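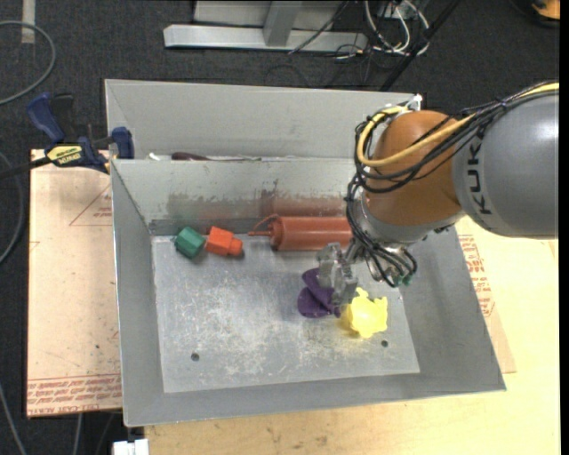 Mareike Seidel would rather see the cable check moved to the top of the list, before anyone looks at fingers or pads, as a snagged cable ends a comparison run faster than a worn finger does. Her comment came in on the last revision and the order below now follows it.

BIN PICKING CELL, PRE-RUN CHECKLIST
Gripper comparison, Sandeck fingers against Diekmann fingers
Revision 4, October
Filled in by: Yetunde Ojo

1. Cables on arm and wrist
Jog the wrist through its full range by hand control at slow speed. Watch the slack at the housing and at the wrist.
Result: OK with comment.
Comment: The black cables hang in loops at the housing. They cleared the bin walls at every pose I tried, but the loops get close to the divider when the gripper goes for something at the back of the front compartment. Add two hook-and-loop straps before the long run.

2. Emergency stop
Press, confirm the arm holds, release, reset. Do it from both stations.
Result: OK.

3. Bin fixing
Push on each corner of the bin. It should not shift on the table.
Result: OK.
Comment: Check the clamp at the end of the divider again after the first hour. Squeeze the trigger until it stops and leave it there.

4. Bin floor
Look for burrs and raised edges. Scratches are acceptable.
Result: OK.
Comment: Scratched, worst at the left and in the middle. No burrs felt. Mareike asked if the scratches upset the camera. I compared depth maps with the Preltau controller software and saw no holes in the data that matched them. The shiny spots move with the room lights, so leave the lights as they are between grippers.

5. Finger condition
Remove, wipe, inspect both contact faces, refit. Torque per sheet 2.
Result: Sandeck OK. Diekmann, see comment.
Comment: Left Diekmann finger has a small nick near the tip. It was there when I unpacked the set. Usable, but write it on the results page.

6. Test objects
Mixed shapes, no sharp edges, nothing that leaks. Same set for both grippers.
Result: OK.
Comment: 13 objects in the set. Keep the lobed purple one and the knobby yellow one in. They are awkward shapes and they separate the two grippers better than the blocks do.

7. Force limit
Set in controller, read back from the pendant.
Result: OK after correction.
Comment: The Zodville profile loaded with the old limit. Reloaded, read back twice.

8. Short run
102 picks, attended, hand on the stop.
Result: Sandeck done, no stops. Diekmann not yet.

9. Long run
Up to 2,000 picks per gripper. Stop and inspect cables and clamp at pick 743 — same point as last time, so the wear photos line up.
Result: Open. Waiting on straps from item 1.

Signed off for short runs only. Y. Ojo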